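23 de julio de 2019

Sigo con el inventario del dormitorio pequeño. Ayer cerré el armario con 43 entradas; hoy tocaba la cama, que llevaba semanas haciendo de mesa auxiliar. Criterio: lo que no tenga sitio asignado antes de septiembre sale de casa. Ailsa Dow se lleva dos cajas a Moffat.

La colcha rosa pálido se queda. El estampado mezcla flores grandes y difuminadas con una cenefa de motivos festoneados en rojo oscuro y marrón. Lavado a 15 grados, sin centrifugar.

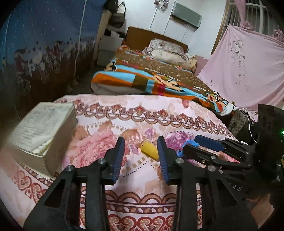
La cama, con el libro grueso a la izquierda y el bloque amarillo.

El libro pesa demasiado para la balda alta. Páginas color crema, gastadas y abiertas en abanico. Pasa a la balda inferior, tumbado. Wilma Tosh calcula que la encuadernación costaría casi 200; no se hace por ahora.

La cesta gris de rombos: pendiente. Medí el hueco bajo la ventana y no entra por poco. El bloque amarillo va al cajón de piezas sueltas, entrada 44. Lo azul arrugado, sin clasificar.

Mañana, medir otra vez el hueco y llamar a Xinyi Jiang por la estantería.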